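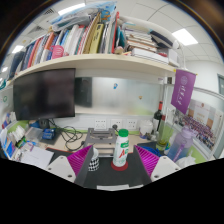 Gripper and drink bottle at a shared desk, Steltell second floor.

Handheld Grippers at the Desk: Gallery
Steltell Workplace Automation Group
Posted Fri 4 February by Branislav Šindelář

This gallery covers the desk portion of the Anden project. Anden is our internal program for small-object handling in ordinary office space. Staff pick up, move and put down everyday items with a handheld two-finger gripper, and the recordings are used to train the arm that will take over the evening reset of shared desks. The cell work on the ground floor is documented on its own page and is not repeated here.

Desks are used as found. An early version of the procedure called for a cleared surface, and the resulting data was of little use, as cleared surfaces are rare in this building. Shelves, cables, cups and paper stay where the desk's user left them. The only preparation is a check that no liquid container is open within reach of the tool.

The bottle is a standard object in the set. It has a rigid cap, a body that gives slightly under load, and a printed label that gives the tracking software something to hold on to. The magenta pads are ribbed and flexible. They deform around a curved wall, so the operator does not have to set grip force for each object. Hard flat pads were used in the first trials and marked the labels.

The log for this object set stands at 1,864 grasps. Entries are made by the operator at the end of each block, and blocks are limited in length at the request of the people doing the work. Wrist fatigue was the most common comment in the first round. The handle has been changed once since then and the comment now appears less often, though it has not gone away.

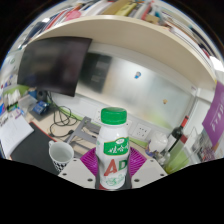 Approach angle matters more than speed. Operators coming from the packing line tend to move fast and straight down, a habit that serves them well with cartons and poorly with a bottle standing near a mug. The current instruction is to come in level, stop, close, and lift only after the pads have settled. New operators need 2 or 3 blocks before this feels normal.

What changes for staff is mostly the shape of the day. Evening reset was previously done by whoever was last out on the floor, and it was not in anyone's job description. Under the new arrangement it is scheduled work with a time code. Four people from facilities have moved to part-time operator duty. Their pay grade was reviewed at the start of the project and the result was an increase, backdated to the first block. Two others tried the work and went back to their earlier duties, which the agreement allows without notice.

Desk users were asked for consent in writing. Anyone who declines has their desk left out, and the shift lead keeps the list. Screens are switched off before recording. Questions about paper left on desks are still open: the present rule is that documents with names on them are turned face down by the desk's user, and this is not followed evenly.

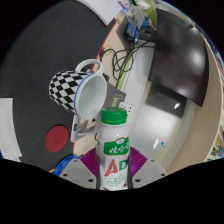 Photo: Steltell Workplace Automation Group / Anden project

Objects lying on their side or propped in a holder are logged separately from upright ones. A mug with its handle pointing up can be taken by the handle or the wall, and operators disagree on which is better. Both are accepted for now. The arm will need one default, and the choice will be made from the failure counts after the next 500 grasps.

Pads are supplied by Alent and replaced when a rib tears. Training for new operators is run by Bañez on site. The next intake is in March, open to all facilities and packing staff, including those on night shift. Sign up with your shift lead. No technical background is required, but applicants should be able to stand for a full block.

Related pages: Anden ground floor cell / Operator agreement, current version / Desk consent form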